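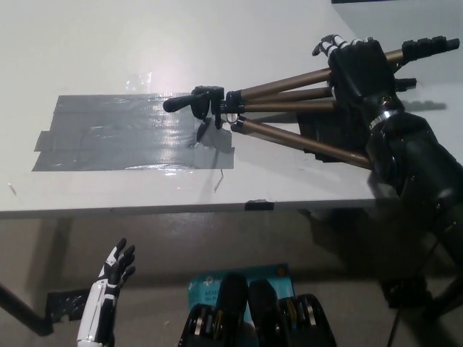 "The first week I kept talking to it," she says, and laughs. "Good morning, careful with that one, nice job. I'd been sorting stands and tripods at that table for six years. It felt rude to say nothing!"

She runs the returns bench at the Furkbridge depot of Ní Bhriain, a rental company that sends camera and lighting gear all over the region and gets it back in every condition you can imagine. Since October she has shared the bench with a two-handed robot that the crew calls Penum, after the project that brought it in. I spent a morning there and came away with a notebook full of scribbles and a real liking for the place.

The job sounds simple. A tripod comes back, somebody picks it up, looks it over, sets it down, turns it, and sends it to the shelf or to repair. Then the next one. On a heavy day the depot sees 120 items across that one table, and most of them are awkward shapes with legs that swing when you don't want them to.

"People think the weight is the problem," she says. "It's the reaching and twisting. By the afternoon your wrists know about it."

So the lifting and laying down is what Penum is learning to take over. The checking is still hers – every clamp, every lock, every leg tip. She used to squeeze that in between lifts. Now she sits on a stool for a good part of the shift (she fought for that stool) and gives each piece a proper look.

"I find more," she says. "Little things, a collar that's starting to slip. Before, I'd have caught it on the third rental, when a customer called up mad."

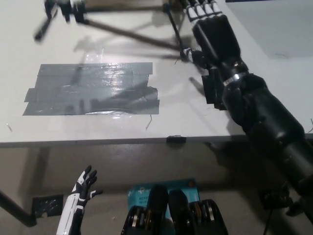
Working speed was the big surprise for the crew, and they bring it up before I can ask. The lifts they worried would be clumsy and slow are a mixed bag, they tell me, and the slow part is usually deciding where to take hold. Once an arm and a stand get going there's not much dawdling. I watched the black right arm stretched out over the table with the stand nothing but a smear of rods and clamps, while the white left hand stayed up near the front edge with its fingers spread. "That left hand!" one of the packers says. "It looks like it's waiting to be called on in class."

The packer was the biggest doubter in the building. He came over from the Stustbridge depot, where a conveyor had gone in years earlier and the shifts had been cut right after. He asked about that at the very first meeting, in front of everyone.

"I wanted it in writing," he says. "We got it in writing. Same hours, same crew, and anybody who wants training gets it on the clock."

He took the training – 20 hours of it, spread over several weeks – and now he's the one who stops the robot, restarts it and notes down what went wrong. There's a log for that. When I visited, it had reached entry 2612, and he could tell me about a startling number of them. A lot of the notes say "leg swung." Some just say "again."

Does he like it? "I like fixing it," he says. "I like that when I write something down, somebody reads it and the next version is different. I packed boxes for a long time and no one ever asked me how a box should be packed."

There are still sore spots. The bench is more crowded than it was, and chatting across it is harder. New hires have to learn the hand checks without the years of lifting that taught the older staff what a bad stand feels like, so she now has them handle the first few pieces of every shift themselves.

"You have to hold them," she says. "You can feel a loose head before you see it. I'm not giving that up."

She has already asked for the light stands to be next. They're the ones she hates most.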